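Updated Wednesday, August 12, 2026. Prices moved, battery section redone, the rest is what I had in May.

# Claveo hand-held gripper kit: tips from the shop floor

Quick ones, typed between jobs. If you don't know the kit: you rent a pair of hand-held grippers from Claveo, do your normal tidying or bench work with them, upload the clips, and the Drunik service turns the clips into a routine for the arm you already own (or the one you're thinking of buying). No arm needed while you record. That's the whole appeal for a small place like ours in Clisilstead.

Rental is $150 a week, both grippers, charger, marker board, one memory card. Shipping extra both ways. Deposit comes back slowly, plan for that.

## Before you unpack

- Charge everything the night before. Both grippers, not just the one you like.
- Clear a shelf for the case. It's bigger than the website makes it look.
- Read the card that comes in the lid. Skip the booklet, the card says the same stuff.
- Wipe the rubber pads. Damp cloth, no spray, let them dry on the rack.
- Trim your sleeves. I mean roll them. A loose cuff in front of the lens spoils a whole take and you won't notice till upload.

## Picking a job to start with

Clothes on a rail. Everybody wants to start with dishes, don't start with dishes. A coat is forgiving. You can grab it badly and it still comes off the rail, and the Drunik people accept a sloppy grab as long as it ends where it should.

What worked for us, in this order: long coat, then something short and soft, then a bag with a flap. Bags are harder than they look. The flap moves away from you and hardware swings. Close the clasps if they close, tuck them if they don't.

Bottles after that. Small plastic ones with a screw cap, half full. Empty ones tip over when the fingers brush them and then you're recording yourself picking up a bottle off the floor all afternoon.

Leave thin stuff for the second week. Receipts, tags, a single sock. The pads will do it but you have to come in very flat, and your wrist will complain.

## Setting up the spot

Stand at the start point and look at the whole area before you record. Anything that moves in the background can confuse the tracking. Doors, people walking through, a TV. We picked the brick wall end of the room. Brick is great, lots of detail for the software to hang on to. Plain white walls are the worst thing you can point it at. If all you've got is white walls, put up a calendar, a poster, anything with edges.

Push the rack out far enough to get your whole forearm behind a hanger. Not against the wall. I had ours tight against the wall the first day and kept knocking my knuckles.
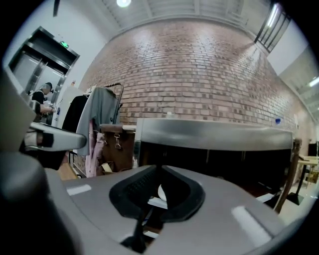
Keep the route short. Rail to counter, counter to rail, a couple of steps at most. Long walks make long clips, and long clips get rejected more. Also your arm gets tired and then you start doing things you wouldn't want a machine to copy.

Floor: pick up cords. Seriously. You're looking at your hands the whole time.

Lights on, all of them, even in daytime. A bright window behind the object is trouble. Either turn yourself so it's off to one side or wait until later in the day. We lost most of one morning to that.

## Holding the thing

Loose grip on the handle. Squeeze the trigger slow, release slow. If you snap it shut, the clip reads as a jump and the arm will snap too when it plays back, and that is how you get a dent in a cabinet.

Come in from above for fabric, from the side for bottles. Stop for a beat before you close the fingers. Stop for a beat after. Feels silly for the first ten minutes, then you forget you're doing it.

Don't talk with your hands while recording. I do. Those takes all went in the trash.

Two hands? Use the second gripper only when the job needs it. Folding needs it. Hanging up a coat kind of needs it. Moving a bottle doesn't, and if the other hand is just floating there the service tries to make sense of it anyway.

Left handed: swap the straps over before you pair. Swap after pairing and left and right come out reversed in the upload. Ask me how long that took to figure out. All evening.

## The marker board

White square, black pattern. Goes wherever you're working, in view at the start of each take. Lean it on something solid. Ours slid a couple times so now there's a bit of shelf liner under it. The rubbery kind from the dollar store.

Don't laminate a copy. Shiny. Don't print your own at a different size either, the size is what it measures by. If you lose the original Claveo will sell you one, overpriced, just pay it.

Coffee on the board: dab, don't rub. The black comes off a little if you rub. I know now.

## Batteries and cards

They claim more, we get 40 minutes out of a gripper with everything on. Plan your breaks to match. We record, plug in, sort the rail back the way it was, have a snack, go again. Having the second gripper on the charger helps if you only need one for the job.

The card is good for up to 3,000 short clips, acording to the lid. Never got near it in one go. Copy to a laptop every night anyhow and put the date in the folder name. Don't wait for the end of the week, the upload page times out on big batches and starts over from nothing. Small batches. Wired connection if you can.

Over the whole rental we got 2,291 clips accepted. Took longer than I wanted. The rejected ones were nearly all my own fault, window light and rushing.

## Cleaning and sending back

- Lint gets into the texture on the pads. Masking tape, press and lift. Works better than the brush they give you.
- Hair too. Same tape.
- Gray body: dry cloth. Glass cleaner left it streaky, so no glass cleaner.
- Lens: the cloth you use for your glasses. Check it every time you pick the thing up, one thumb print and the session is mush.
- Don't pack it right off the charger. Let it cool.
- Take a picture of the case packed before you close it. I had to argue over a missing strap and the picture settled it in one email.

## Is it worth it

For us, yes, mostly. The routine that came back hangs a coat properly on most tries. Bags so-so. Bottles very good. It's slow, slower than a person by a lot, but it runs while we're at the front counter and thats the point.

The Ueda kit is the other one people bring up. Lighter in the hand, nicer trigger. But you buy it outright, and the software only talks to their own arms. If you already have one of those, go with it, fine. We don't. If you're only curious and want to try a weekend of this, neither one is really priced for that. Split a week with a neighbor shop. Do your rail in the mornings, they do their shelves in the afternoons.

One gripe. Support answers fast but always from the same script, and you have to say no, I've done the restart, before you get to a real person. Just put it in your first message.

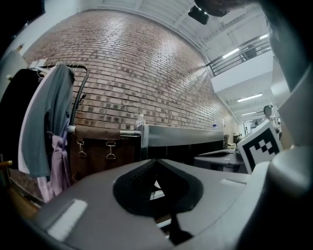 Wenceslao Becerra wrote in to say the slow trigger tip is right but he'd go further, and do the first twenty minutes of every session with no card in at all. Just practice. He says his takes before the first break were always junk and he got tired of sorting them out afterward. He also does his bags empty for a day, then puts a sweater inside for weight, and found the routine from Drunik handled a full bag better than one trained on full bags alone. Not what I'd have guessed. He rents by the month and thinks the weekly price is a poor deal.

Fair. I haven't tried monthly. The empty bag thing I'm going to steal.

## Leftovers

Put the hangers all facing the same way before each take. Wood or plastic, doesn't matter, but don't mix them on one rail to start.

Velvet hangers: skip. Fabric sticks to them.

Elastic wrist brace from the drugstore if you're doing more than two sessions a day.

Rubber band on one gripper handle so you can tell left from right in bad light. Take it off before you ship it back, they charged me a cleaning fee for the residue.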